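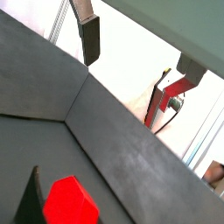
Jorkden Opens Orders for Kalier Bin-Picking Training Kit

Wrist-mounted camera, gripper and practice bin offered as one package to colleges and small manufacturers

BRISTEDINE - Jorkden announced today that it is accepting orders for Kalier, a benchtop kit for teaching and testing robotic bin picking. The kit will ship from the company's Bristedine workshop beginning in February.

Kalier combines a two-finger gripper, a small camera mounted at the wrist, a shallow gray bin and a set of solid practice shapes, among them a red hexagonal block and a dark wedge. Control software and a printed course guide are included in the purchase price.

The kit is intended for technical colleges, training centers and small manufacturers that want to prepare staff for automated part handling before committing to a full production cell. It can be fitted to most benchtop arms with a standard tool flange. Jorkden will confirm compatibility in writing before an order is accepted.

"Customers told us that their trainees could program a move from one fixed point to another, but had little practice with parts that lie close together or against a wall," said Itzel Cárdenas, product director at Jorkden. "A hexagonal block with a wedge right beside it is a difficult pick. The fingers need somewhere to go, and the trainee has to decide which part to take first."

The wrist camera gives trainees a close view into the bin during an approach, including the walls and inside corners where a finger is most likely to make contact. Recorded runs can be played back at reduced speed and annotated by an instructor. The bin has a matte lining, chosen to limit glare under bright workshop lighting - a frequent source of failed detections in earlier trials.

The course guide contains 16 graded exercises. The first group covers single parts on an open bin floor. Later exercises introduce adjacent parts, sloping faces and corner picks, and the final group asks trainees to write their own recovery routine for a missed grasp. Each exercise is designed to fit within a 60-minute class period.

Jorkden developed the kit with Jang, a training provider that tested early units with 135 trainees. Changes made during the trial included a thicker finger pad and a revised chapter on approach angles.

"Our instructors asked for a kit that could be set up before class and put away afterward by one person," said Sepehr Pakzad, head of technical programs at Jang. "They also asked that worn parts be replaceable without returning the whole unit, and Jorkden agreed to both requests."

Finger pads, bin linings and practice shapes will be sold separately as spare parts. Every kit carries a two-year warranty on the gripper and camera. Software updates are free of charge during the warranty period.

Schools and colleges may request an evaluation unit for 30 days. Requests are handled in the order received, and return shipping is paid by Jorkden. Price lists are available from the sales office on request - volume terms apply to orders of five kits or more.

About Jorkden

Jorkden designs and builds grippers, sensors and teaching equipment for light industrial automation. The company is based in Bristedine.

Media contact: Teemu Vuorinen, Communications Office, Jorkden

Sales and evaluation units: Si-eun Ban, Education Sales, Jorkden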